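From: Kaja Butkienė
To: hudow-manip
Date: 14 June 2021
Subject: Re: wrist view and the edge-finding step

Caroline Mussa wrote:

> I reran the cloth edge-finder on the Hisside recordings and the score is
> well below what you reported in January. Same weights, same crop. On
> plain cloth I match your numbers. On printed cloth it falls apart. Did
> you train with the printed sheets held out, or were they in the mix?
> Also, is the hand masked before or after the resize?

Caroline,

They were held out. The January table was plain cloth only, and the caption should have said so. I have corrected it in the shared copy.

Mask comes before the resize. If you do it after, the mask border bleeds into the fingertips and you lose the strip of cloth nearest the contact point. The Lehtinen loader did it the wrong way round until version 4, so check which one you have.

On the printed sheets I see the same drop as you. I went through 48 failures by hand. Most are of one kind: the network takes a strong line inside the print (a stem, or the outline of a flower) for the edge of the cloth, and the predicted grasp point lands well inside the sheet. The rest are cases where the thumb hides the true edge and there is little to go on from the wrist camera alone.

Two changes helped. First, I added 4,000 training crops with random prints pasted over the plain cloth, leaving the edge labels as they were. Second, the edge head now gets the depth channel at full size, where before it was halved. The first accounts for nearly all of the gain. I have not run them separately on the Travness set, so please don't quote that split outside the list.

What still fails is background clutter. The rose-print sheet is the hard one for this, with curling stems in the print, a perforated panel with long grooves on one side and a straight wooden border on the other.

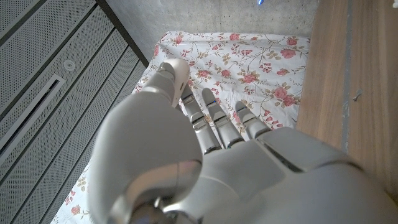

The loss weights are unchanged. I tried raising the term for false edges and it only made the network timid: fewer wrong edges, but it also stopped reporting wrinkled ones, and those are the ones we need for the pinch.

One thing I would like checked at your end. The mask is drawn from the joint angles, and if the thumb reading lags, the mask lags with it. A 2-frame offset is enough to leave a pale rim of thumb shell unmasked, and the edge head likes that rim very much. Could you plot mask overlap against thumb speed for the Hisside runs? If the bad frames bunch at high speed, we fix the timing before touching the network again.

Config and the list of failures are in the usual folder under edge_print.

Kaja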